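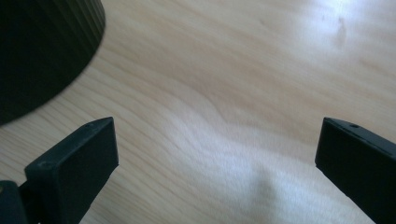 4.2 Who answers when someone asks the group?

I went into this part of the study thinking I knew what I'd find. I've been in neighborhood groups for years (too many of them, my phone will tell you), and my hunch was that the same handful of people answer everything. So I was pretty happy to have real threads to check that against!

We pulled 353 question posts from the Nyamweya community board and sorted them by hand. Teodoro Gallardo and I each read every one, and when we disagreed we got on a call and argued until one of us gave in. A post counted as a question if the person wanted something back from the group: a plumber, an opinion, the name of that bakery by the bridge. Jokes phrased as questions were dropped, and so were the "is anyone else's power out" posts, which behave more like news than like questions and get their own section later (see 4.4).

Of the 353 posts, 115 asked for a recommendation. Those were by far the liveliest threads, and also the messiest. People name a business, someone else says never again, and by the sixth reply two cousins are talking about a wedding. I love reading these, but they're a pain to code. We ended up marking only the first reply that tried to answer what was asked, and leaving the rest alone.

My hunch held up in part. A few regulars did show up all over the place, mostly on questions about permits, schools and parking. For recommendations, though, the first answer often came from someone we hadn't seen anywhere else in the sample. Teodoro's guess is that having hired one good roofer is enough to make you speak up, and I think he's onto something, though we can't show it with these data.
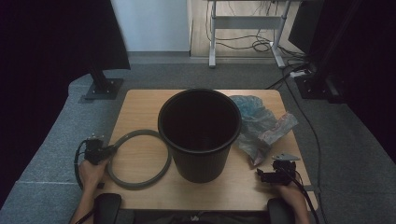
Did it matter how the question was worded?

Short posts with one clear request tended to get a usable answer sooner, and long posts with a backstory got more replies overall, many of them sympathy or side talk.

Figure 3. First usable answers by type of question, Nyamweya board. Posts with no usable answer are left out.

I should say something about size. Nyamweya had up to 700 active members while we were reading, and everybody seemed to know somebody. The Cikholm board, which we only skimmed in February to test our coding sheet, felt much more like shouting into a parking lot, and I wouldn't carry any of this over to a place like that without doing the reading again. We also never saw private messages, so a question that looks ignored on the board may have been answered three times over by text.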